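Tins, Jars and Refills: your questions

Updated August. If its not on here, ask at the counter or ring before 4pm.

What do you take back?

Metal tins, glass jars with the lid on, wax ends in a bag. No cracked glass. No aerosols, no paint tins, no matter how clean.

Do I have to wash them first?

Tins, no. Shake out the crumbs. Jars, yes, hot soapy water and let them dry. A jar with damp in the bottom ruins the next candle and we can't sell it.

How do I get the last of the wax out?

Freezer overnight, then a butter knife round the edge. Most of it pops out in one lump. Don't pour hot wax down the sink. We had the drain at Zastthorpe up twice last winter, never again.

What about the little metal disc at the bottom?

Wick tab. Prise it off, put it in the bag with the wax. If it won't shift leave it, we have a tool.

Do you pay for returns?

Credit only. 20p a jar, 82p for a large tin in good nick. Small tins get nothing I'm afraid but we'll still take them. Credit goes on your card and can be spent on refills, wicks or anything on the Nomari shelf. Not on gift vouchers.

How many have come back so far?

2,788 tins and jars since we started. Rustham customers are miles ahead of everyone else, well done Rustham.

Can I bring a lot at once?

Up to a boot load is fine. More than that, email Shewit Sisay so there is somebody to help carry. Please don't leave boxes by the back door, they get rained on and the bottoms go.

My tin has a bit of rust. Still ok?

Surface rust on the outside, fine. Rust on the inside or round the base, no. Run a finger round the bottom rim, if it leaves a mark on a light tabel don't bring it. Same if the base rocks when you stand it up.

Should I take the label off?

No! Leave it. Paper labels tear when people pick at them and then we've got glue to deal with as well. A tin with its label whole goes straight back on the shelf. Lawal Adebisi does the relabelling and would rather start from a full one, even a tatty one.

Can I refill a tin at home?

Yes. 195g bag of soy flakes, melt in a jug stood in a pan of water, pour slowly. Stick the wick down first. Big tins want more than one wick or you get a tunnel down the middle and a wall of wax left round the sides. Put newspaper down. Keep it on something flat and away from curtains when you burn it, and never leave it lit when you go out.

Can I use the tin for food afterwards?

No. Pencils, pegs, string, bird seed, fine. Not biscuits. The scent stays in the seams whatever you do.

Which ones count as large?

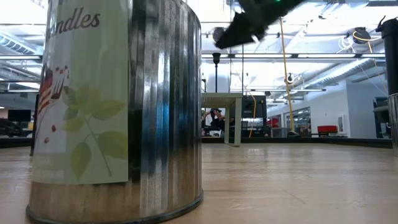 Nomari Returns and Refills Team, Zastthorpe

Large means a big round one with the ridged metal side, like the candle tin with the cake slice and the red berries on its pale green label. Smooth sided tins are a different line and go in with the small ones, even the tall ones. If you have got a ridged one with no label left, bring it anyway and we'll look at it.

Do the ridges matter?

Only for cleaning. Dust sits in them. Soft brush up and down, not round and round, and keep water off the paper. No scourers, they dull the metal.

I've lost my card, is my credit gone?

No. Give us the name and postcode you signed up with. Takes a minute, longer if its busy.

Do you collect?

Only from the Abubakar flats and only for people who can't get to us. Ring and leave a message with your flat number. Have it bagged by the door for 10am please, the van can't wait.

Can I have my own tin back, filled?

Yes, put a sticker on the base with your name. Not on the side. Say which scent when you drop it off, otherwise you get unscented.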